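Somside 布袋借阅项目 二月进展报告
提交单位:Somside 社区玩具图书室
资助方:Unuda
填报人:方建国(Jianguo Fang)

一、本期概况

本期主要做三件事:把第一批帆布袋加上内衬并投入借阅,整理袋内物品的清单,以及按上次沟通的意见试用新的归还检查办法。第一件基本完成,第二件完成了学龄前部分,第三件还在试,先把目前的情况报上来。

项目计划制作并流通的布袋总数为400个,这个数字没有变化。第一批100个已经全部到货,其中93个完成内衬、编号和登记,可以借出。剩下的几个问题出在袋口,有的线头松,有的内衬缝歪,已退给 Naron 缝纫坊返工,不另收费。原定这一批全部在本期上架,现在要顺延到下一期,对总进度影响不大。

二、布袋的选择和改动

申请书里写的是素色无纺布袋。去年试用的结果是袋底容易磨穿,孩子坐在上面拖着走,边上很快就开了。经您方同意改用米白色帆布袋,单价高一些,差额从宣传品一项里调剂,明细见附表一。

袋子外侧的图案有过讨论。一种意见是印图书室的名称和电话,方便丢失后送回;另一种意见是用名画,家长和孩子愿意拎出门。第一批选了梵高的《星夜》,联系方式写在另外的吊牌上。吊牌还没有挂,印刷厂排版时把地址写成了旧址,正在重印。后面几批是否换图案,要看借阅记录再定。目前前台的反映是,图案相同造成了一些混淆,两家人同时来还袋子,放在一起就分不清,要翻到里面看编号。

内衬是这次改动最大的地方。帆布本身吸水,装过沾了颜料或者饼干屑的玩具以后,里层不好清理。Naron 缝纫坊给了几种衬料的样品,最后用的是白色的一种,特点是轻,擦得干净,缺点是一折就起皱,而且皱了以后很难压平。有家长问过是不是旧袋子翻新的,我们做了解释。借阅室的同事认为不影响使用,本期维持不变。白色也有好处,小零件落在里面比较容易看见,换成深色衬里恐怕要靠手摸。 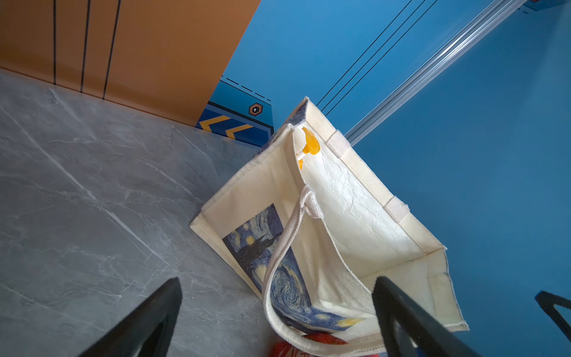
图1 帆布袋袋口及白色内衬,外侧印有《星夜》图案,袋内角落有一件黄橙色塑料小件。

衬里的褶子会夹住小东西,这一点是投入使用后才注意到的。归还时把袋子倒过来抖,大件都能出来,小件常常卡在靠近袋口的折缝里。有一次已经登记为“缺件”并通知了家长,第二天同事换吊绳时在袋子角上摸到了。事后向那家人道了歉,押金也没有扣。为此修改了归还检查的步骤,具体见第四部分。

袋口用缝上去的布襻固定提手。Naron 缝纫坊建议在布襻处多走一道线,第二批按这个做法下单。第一批暂时不改,借出时提醒家长不要单边提着装满的袋子。边缘毛边的情况也有,帆布裁口处会出细小的线头,不影响结实程度,但学龄前的孩子喜欢揪。已经请缝纫坊在第二批交货前统一修剪。

三、袋内物品

每个袋子配一册图书、一份玩具和一张说明卡。学龄前部分的清单已经定稿,玩具以塑料拼插件和过家家类为主,图书从现有馆藏里调配,没有动用采购款。小学低年级部分还在选,卡在图书上:想用的几本馆里只有单册,借出一袋,阅览室就没有了。Matei 书店愿意按折扣价补货,报价已收到,但有两本要等再版,时间没有给准。

说明卡原先写得太长。第一版把每件玩具的名称、数量、清洗办法都列了,正反两面排满,家长反映看不下去。第二版只留物品清单和归还提醒,清洗办法改贴在借阅台旁边的墙上。清单上的名称也做了统一,以前同一件东西有时写“小花”,有时写“花片”,归还时两边对不上,白白耽误时间。统一以后由 Vasilică Sârbu 负责维护,其他人要改名称先跟她说。

破损的玩具单独收在一个箱子里,每期末清点一次。本期破损多为连接处断裂,能用胶补的补了,补不了的从备件里换。备件目前够用,不申请追加。

四、归还检查办法(试行)

旧办法是当面清点,缺什么当场登记。高峰时段排队比较严重,尤其是星期日下午,借书和还袋子挤在一个台面上,家长等得不耐烦,同事也容易数错。

新办法分成两步。还袋子的时候只核对编号和图书,家长可以先走;玩具部分放到闭馆以后统一检查。检查时先取出大件,再把袋口撑开,用手沿着内衬四个角摸一遍,重点是袋口附近的折缝,然后才对照清单。确认缺件的,隔天再复查一次,复查仍然没有才通知家长。
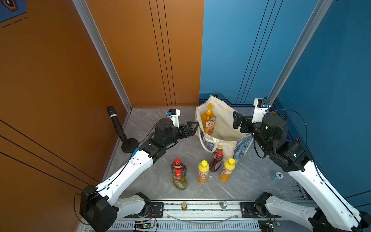 试行下来,排队的情况好转比较明显,误登记的情况没有再出现。代价是闭馆后的工作量增加,值班的人要晚走。目前的安排是两个人轮换,晚走的时间计入调休。如果第二批投入以后借阅量跟着上来,这样轮换恐怕不够,到时需要再商量人手,这里先说明,本期不提申请。

还有一点需要提到。检查完的袋子以前是平着叠放,叠久了提手会压出印子,内衬的皱褶也更深。现在改为立放,袋口朝上,这样取用时能直接看到里面有没有遗漏。立放占地方,原来的柜子放不下全部,有一部分移到了隔壁房间的矮架上。矮架是旧的,高度不太合适,装满的袋子会往一边倒,后来在架子前沿加了一根挡条,好一些。

五、清洗

帆布外侧试过局部擦洗和整袋水洗两种。局部擦洗对一般污渍够用。整袋水洗以后,印花没有明显褪色,但是袋子整体缩了一点,内衬与外层之间出现不平,晾干的时间也长,阴天要晾到第三天。现在的做法是平时只擦不洗,明显脏了再整袋水洗,洗过的在登记表上做记号,观察洗到第几次开始影响使用。这部分数据还太少,下期再报。

六、经费使用

布袋制作、内衬加工和说明卡印刷三项均在预算之内。吊牌重印的费用由印刷厂承担。从宣传品调剂到布袋制作的款项已按您方要求单独记账,凭证复印件随本报告寄出,原件留存备查。Matei 书店的补货尚未付款,计入下一期。

另外,上期报告中“加工费”一栏把运费算了进去,本期已分开填写,附表一中同时附上更正后的上期数字,请以更正后的为准。

七、存在的问题

1. 返工的布袋没有确切的交货日期,电话催过一次,对方答复排在一批校服后面。
2. 吊牌未挂,目前丢失的袋子只能靠借阅登记追查。本期有3个袋子逾期未还,都联系上了借阅人,其中一家搬了家,答应寄回。
3. 袋子外观一致,容易拿错。准备先在提手根部系不同颜色的布条,成本很低,不必等第二批。
4. 低年级图书的再版时间不定,清单可能要换书。

八、下期安排

第一批返工袋子收回后补登记并上架;吊牌和布条一起挂;第二批布袋下单,下单前请 Naron 缝纫坊先做一个样袋,重点看布襻的缝线和裁口的修剪,样袋确认后再开工。低年级清单争取定稿,书等不到就用备选书目。归还检查办法继续试行,满一期后由方建国整理成文字,连同值班工时一并报给您方。

您方上次来信问到能否在第二批布袋上加印 Unuda 的标志。印在外侧会碰到现有图案,缝纫坊建议做成小布标缝在袋口内侧,费用增加不多。请告知是否可行,并把标志的矢量文件发来,我们需要在样袋制作之前收到。

附表一:经费收支明细及上期更正
附表二:学龄前部分物品清单(定稿)
附表三:归还检查登记表样式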